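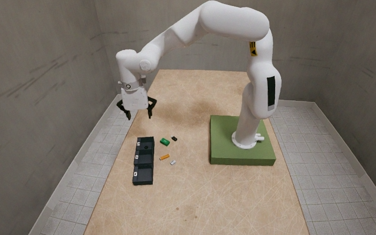 Vol. 12, p. 377

TABLETOP

A tabletop is the flat upper part of a table, on which objects are placed or work is carried out. It may be a single board, several boards joined edge to edge, a sheet of manufactured material, or a slab of stone, metal, or glass. The parts beneath it – legs, rails, and any stretchers – are together called the base or underframe. In furniture making the top is usually built separately and fixed to the base at a late stage.

Construction

Solid wood tops are most often made from narrow boards glued along their long edges. Wood swells and shrinks across the grain as the moisture in the air changes, while its length stays nearly the same. A wide top fastened rigidly to its rails may therefore split or cup. Makers allow for this movement with slotted screw holes, wooden buttons that slide in a groove, or metal clips shaped like a figure eight.

Breadboard ends are strips fitted across the grain at either end of a top to keep it flat. They are normally glued only at the center, and the outer parts are held by pegs in long holes. In dry months the ends can stand slightly proud of the boards, a condition that is not regarded as a fault.

Veneered tops have a thin layer of wood laid over a core of plywood or particleboard. They move very little and can be made in large sizes, but a deep scratch may pass through the face layer and cannot be sanded out in the usual way.

Shape and edge

Rectangular tops are common in kitchens, offices, and workshops, where tables are often placed against a wall or in rows. Round and oval tops are common in dining rooms. A curved edge takes more labor than a straight one and leaves more waste, as it has to be cut from a larger blank.

The edge may be left square, rounded over, beveled on the underside, or worked into a molding. Square edges chip easily, and even a slight rounding makes them last longer. On sheet materials the core is hidden by a band of wood, plastic, or metal.

Wear 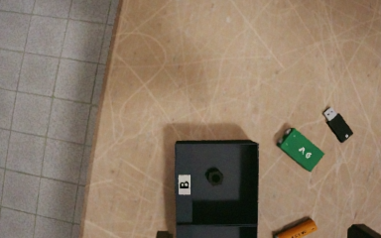
Light beige wooden tabletop with faint curved scratches; gray floor tiles at left.

Most wear on a tabletop is shallow. Fine scratches come from grit trapped under plates, cups, and tools, and they tend to cross one another in loops and long strokes that follow the movement of the hand. They show most clearly in low side light and may be hard to find when the same surface is lit from directly overhead.

White rings are caused by moisture held in the finish and often fade without treatment. Dark rings lie in the wood itself and are harder to remove. Dents, in which the fibers are pressed down but not cut, can sometimes be raised with a damp cloth and a warm iron if the finish has been taken off first.

In her handbook "The Working Surface," furniture conservator Agnese Kütt divides damage to tops into marks of the finish and marks of the wood. Her survey of 111 tables in the Allness town collection placed the greater share in the first group. The Gunnlaugsson workshop at Temon later used the same two headings in its repair records.

Care and repair

Oil finishes are renewed by wiping on a thin coat and removing the excess after 20 minutes. Film finishes such as varnish need less frequent attention, but local repairs to them are more likely to show. Wax gives a soft shine and little protection against heat or alcohol. Cloths used with drying oils can catch fire on their own and should be spread flat outdoors to dry before they are thrown away.

See also: Joinery; Table; Veneer; Workbench.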